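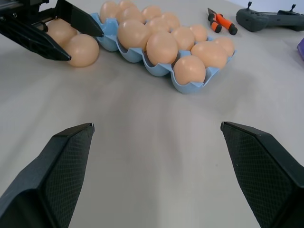
플라스틱 계란판에서 계란이 자꾸 금이 갑니다. 어떻게 보관하세요?

작성자: Wekari
등록일: 2021년 11월 29일
분류: 주방 > 식재료 보관

안녕하세요. 한국에 와서 산 지 3년이 되었지만 한국어가 아직 완전하지 않습니다. 이상한 문장이 있으면 이해해 주십시오.

저는 갈색 계란을 사서 하늘색 플라스틱 계란판에 옮겨 담습니다. 종이판은 약해져서 버렸고, 플라스틱판은 씻을 수 있어서 좋다고 생각했습니다. 그런데 옮긴 다음에 보면 가끔 한 개나 두 개에 가는 금이 있습니다. 떨어뜨린 기억은 없습니다. 판의 칸이 딱딱해서 그런지, 제가 넣는 방법이 나쁜지 모르겠습니다.

궁금한 것은 다음과 같습니다.
- 계란을 칸에 넣을 때 뾰족한 쪽이 아래입니까, 위입니까?
- 계란을 두 개씩 한 손에 잡고 옮겨도 괜찮습니까? 저는 빨리 하고 싶어서 그렇게 합니다.
- 넣기 전에 물로 씻어야 합니까?
- 판이 다 차지 않으면 어느 쪽부터 채우는 것이 좋습니까?

계란판은 시장에서 1,000원을 주고 샀습니다. 비싼 것을 사면 해결이 되는 문제인지도 알고 싶습니다. 미리 감사드립니다.

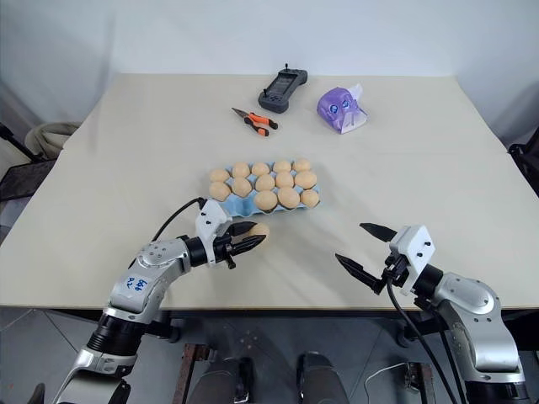 답변 2개

Brophy 님의 답변
도움이 됐어요 60

저도 외국 사람이라서 천천히 쓰겠습니다. 제가 하는 방법을 순서대로 적습니다.

먼저 계란판을 식탁 가운데에 놓습니다. 가장자리에 가까우면 소매가 걸릴 때 위험합니다. 판이 미끄러지면 밑에 젖은 행주를 한 장 깔아 주세요.

계란은 한 개씩 옮기는 것을 권합니다. 두 개를 같이 잡으면 껍데기끼리 부딪치고, 그때 생긴 금은 바로 안 보이는 경우가 많습니다. 제 생각에는 질문하신 분의 금도 여기에서 생긴 것 같습니다. 칸 위에서 손을 놓지 말고, 계란이 바닥에 닿은 것을 느낀 다음에 손가락을 펴십시오.

방향은 뾰족한 쪽이 아래입니다. 둥근 쪽에 공기가 있는 방이 있어서 그쪽을 위로 두는 것이 보관에 좋다고 배웠습니다.

물로 씻는 것은 저는 하지 않습니다. 더러운 것이 묻었으면 마른 종이로 살짝 닦고, 그 계란을 제일 먼저 먹습니다. 금이 간 것은 보관하지 않는 편이 안전합니다.

채우는 순서는 먼 줄부터 채우고 가까운 줄을 나중에 채웁니다. 사진처럼 앞줄 왼쪽이 비어 있으면 다음 계란을 넣을 때 다른 계란 위로 손이 지나가지 않습니다. 꺼낼 때는 반대로 앞줄부터 꺼내면 됩니다. 다만 새로 산 계란과 전에 산 계란을 섞지 마십시오. 저는 판 옆에 구입한 날짜를 연필로 쓴 종이를 붙입니다.

비싼 판은 필요 없다고 생각합니다. 칸의 크기가 계란에 맞는지가 더 중요합니다. 큰 계란을 작은 칸에 누르면 옆면에 금이 갈 수 있습니다. 큰 것은 끝 칸에 두면 옆 계란과 덜 닿습니다.

Tinari 님의 답변
도움이 됐어요 3

저는 그냥 산 포장 그대로 냉장고에 넣습니다. 옮기지 않으면 깨질 일도 적습니다. 그리고 냉장고 문 쪽은 흔들리니까 안쪽 선반이 낫습니다. 씻는 문제는 잘 모릅니다.

작성자 Wekari 님의 댓글

두 분 모두 감사합니다. 뾰족한 쪽을 위로 넣고 있었습니다. 오늘부터 방향을 바꾸고 한 개씩 옮기겠습니다. 날짜 종이도 붙여 보겠습니다. 그런데 빈 계란판을 씻을 때 뜨거운 물을 써도 모양이 변하지 않는지 아시는 분이 있으면 알려 주십시오.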